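**Unit 6 – Slatted serving trays and steamer bases**

Reading before the practical: Mancuso handout, sections on open bases and rims. Bring your own cloth.

### 6.1 Why the base is open

A slatted base lets water drain and air reach the underside of the food. A solid base holds moisture against it, and cut surfaces soften first. For rinsed produce, leave the tray standing for the full interval on the worksheet before anything is moved to a plate.

Slot width sets the smallest piece the tray can carry. Anything narrower than the slot will lodge in it or fall through. Rounded slot ends are easier to brush clean than square ones, and a split is less likely to start there.

### 6.2 Rim and lining

The rim keeps round pieces from rolling off and gives the hand something to hold. On coloured trays, check the join between the top surface of the rim and the outer side. Residue collects along that line.

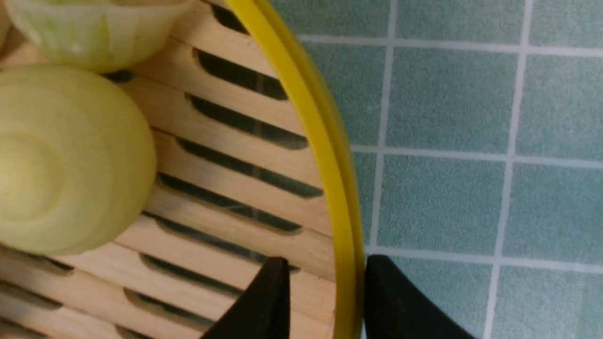

Wash the rim before the base. Use a soft brush and work along the slots – never across them. Across the grain, the bristles push material down into the gap and leave it there.

### 6.3 Loading

1. Lay the cloth flat. A printed grid is useful for returning the tray to the same position between trials.
2. Centre the tray on the cloth.
3. Place the largest piece first, then fill outward.
4. Keep all pieces below the top of the rim.
5. Record the loaded mass in grams. The Niteck scale reads to 2000 g; do not exceed it.

Worked figures: a tray of 196 g carrying a load of 80 g gives a reading of 276 g. If the scale was zeroed with the tray on it, write 80 g and mark the entry "net".

### 6.4 Storage

Dry trays on edge, not stacked. Numener and Cuda trays have different diameters and do not nest – store them on separate shelves.

Worksheet 6 is due before the next practical. It is marked out of 100.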